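De : Begoña Sepúlveda
À : liste atelier-bois-du-soir
Date : 22 septembre 2026
Objet : Re: [atelier] hauteur de table et finition du plateau

Bonsoir à tous,

Je réponds en vrac, pardon, j'ai lu le fil dans le train et la moitié de ce que je voulais dire s'est perdue quelque part dans un tunnel.

Kilcombe a écrit :
> Je me lance enfin dans la grande table pour la salle du fond. J'hésite
> sur deux points. D'abord la hauteur : 75 cm comme une table à manger, ou
> plus haut, vu qu'on y travaillera surtout debout ? Ensuite la finition.
> J'ai toujours huilé mes plateaux mais on me dit partout que le vernis
> tient mieux. Et tant que j'y suis : est-ce que quelqu'un met encore des
> taquets en bois sous les plateaux, ou tout le monde est passé aux
> équerres à trous oblongs ?

Alors, la hauteur. Franchement Kilcombe, ne pars pas d'un chiffre ! Mets-toi debout en chaussures d'atelier, bras le long du corps, et fais mesurer la distance entre le sol et le pli de ton poignet. Chez moi ça donne nettement plus que 75, et le jour où j'ai enfin rehaussé mon établi j'ai cessé de me plaindre du dos (mon mari confirme, il en avait assez d'en entendre parler). Si des gens de tailles différentes doivent s'en servir, vise plutôt la taille du plus grand et prévois un caillebotis pour les autres. Rehausser une personne, ça se fait en cinq minutes. Rehausser une table de cette longueur, c'est une autre affaire, j'ai fait l'erreur pour ma belle-sœur et on a fini avec des cales de 60 mm collées sous les pieds. C'est solide mais c'est laid.

Pour les assises, si tu veux quand même pouvoir t'asseoir, il te faut des tabourets hauts. Garde bien 700 mm de passage derrière, sinon on se cogne au mur chaque fois qu'on recule. Je le dis parce que j'ai vu ton croquis et que côté fenêtre, ça me paraît juste.

La finition maintenant. Je sais que je vais me faire des ennemis, mais je reste à l'huile. Le vernis est très beau la première année, et puis un jour quelqu'un traîne une caisse dessus et il faut poncer tout le plateau pour rattraper une rayure longue comme le doigt. Avec l'huile tu ponces la zone, tu en repasses un peu au chiffon et tu vas boire un café. Par contre il faut être patient au départ : trois couches très fines, en essuyant bien l'excédent à chaque fois. Et s'il vous plaît, étalez les chiffons dehors à plat avant de les jeter, jamais en boule dans la poubelle, ça peut s'enflammer tout seul. 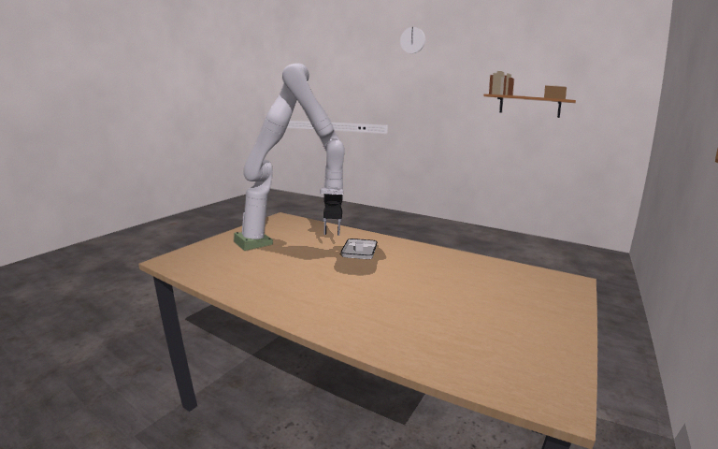
Une longue table rectangulaire en bois devant un mur clair (image de synthèse).

Pour les proportions, je trouve que ce format tout en longueur va très bien le long d'un mur. Dans une pièce carrée je serais plus réservée.

Les taquets : oui, j'en fais toujours ! De petits taquets en hêtre avec une languette qui coulisse dans une rainure à l'intérieur de la ceinture. Le plateau peut gonfler en novembre et se retirer l'été sans rien fendre. Les équerres à trous oblongs marchent aussi, à condition de ne pas serrer les vis comme un sourd. Sârbu m'avait montré une table où tout était vissé à fond dans les traverses, le plateau s'était ouvert sur presque toute la longueur. On entendait encore le bois craquer quand on s'appuyait dessus, brrr.

Laisse un peu de jeu entre le taquet et le fond de la rainure, et surtout ne mets pas de colle (je précise, parce qu'une fois j'ai retrouvé de la colle dans une rainure, je ne dirai pas chez qui).

Question bois, tu parles de frêne. J'aime beaucoup, mais regarde bien le sens des cernes en bout avant d'assembler tes planches, et laisse-les se poser à plat sur des tasseaux dans la pièce où la table va vivre. Deux semaines, c'est un minimum. J'ai eu un lot magnifique qui a vrillé comme une hélice parce que je l'avais sorti directement d'un hangar humide vers une pièce chauffée.

Dernière chose, pour ceux qui suivaient l'histoire de la scie à ruban : j'ai finalement gardé l'ancienne. J'ai changé les bandages des volants, refait le réglage des guides, et elle coupe droit. Il me reste une lame trop courte, neuve, que je cède à qui la veut contre un pot de confiture. Trondholm, tu étais intéressé, non ? Écris-moi hors liste.

Kilcombe, envoie-nous les cotes définitives avant de débiter, il y aura bien quelqu'un ici pour trouver à redire !

Bonne soirée,
Begoña

--
Pour vous désabonner, envoyez un message vide avec « stop » en objet.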